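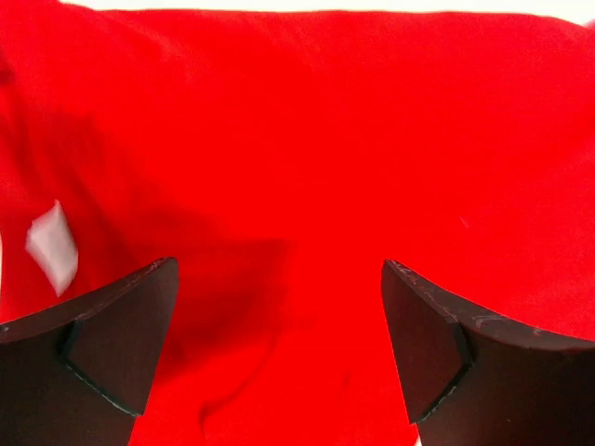
Tuesday, late

Another day of looking at red. When I shut my eyes now I get red with two black fingers poking up at the bottom, and I suspect I'll be seeing it in my sleep until July.

The cloth runs are done, at least the first pass. 943 grasp attempts, all from the wrist view, all labeled by me and Widad, who labels faster than I do and is polite enough not to bring it up. The question sounds so small when I explain it to my mother: can the arm pick a good place to pinch a piece of fabric using only what the wrist sees, with no overhead view to help it out? She asked why anyone would want to know that. I said laundry. She said she has hands.

The thing I wanted to write down before I forget is the shadow business. We had been blaming the fold detector for the bad picks, and I spent most of last week being rude about it in meetings. Then this afternoon Britta went through the misses one at a time, with a sandwich, and pointed out that the gripper drops a big soft shadow on the cloth right in front of its own fingertips. On the red felty stuff the shadow and a shallow trough are nearly the same color. So the model had been finding a lovely deep fold in the middle of the view, over and over, wherever it went. It was following itself around the table.

I owe the fold detector an apology. I'll send it to Orhun, who wrote it and who did say in the spring that we should check the lighting. He said it twice. I have the emails.

So the new method, which Anastasia insists we call "Hevel" in the draft (I wanted "shadow subtraction," and was told this was a description and had no charm): before each approach, the arm lifts and looks, drops a little and looks again, and anything that moves along with the fingers gets thrown out. Whatever stays put on the cloth gets to be a fold. That's the whole idea. It took me four pages to say it in the methods section, with a diagram.

Early result, and I'm writing it small so as not to scare it: out of the 34 worst starting positions, the old version got a usable pinch on 2. Hevel got 16. Sixteen isn't a triumph. It's under half, and if I handed back 18 of somebody's 34 shirts crumpled on the floor I would be asked to leave. But these are the ones we picked for being awful, with the wide humps near the far side and the soft diagonal creases that look like nothing until you touch them.

New problem, naturally. Small white things. A white scrap on red is the most exciting event in the entire image and the model goes for it like a gull. Lint too, though lint it at least loses interest in. Widad wants to mask anything bright and tiny. Orhun wants to leave it all in, on the grounds that real cloth has stuff on it. They argued through two coffees and I agreed with whoever was talking.

There's also the scuffed finger. The right one has pale scratches along the top, and I'd like to know whether the model uses them to work out where it is. I'd also like not to know, given that the draft is going to the Nirthorpe workshop and I've already written the sentence about generalizing to other grippers. I left the sentence in for tonight.

Tomorrow: rerun the 34 with the lamp moved, write to Orhun, find out if the blue cloth has come. I would take any color at this point - beige, even.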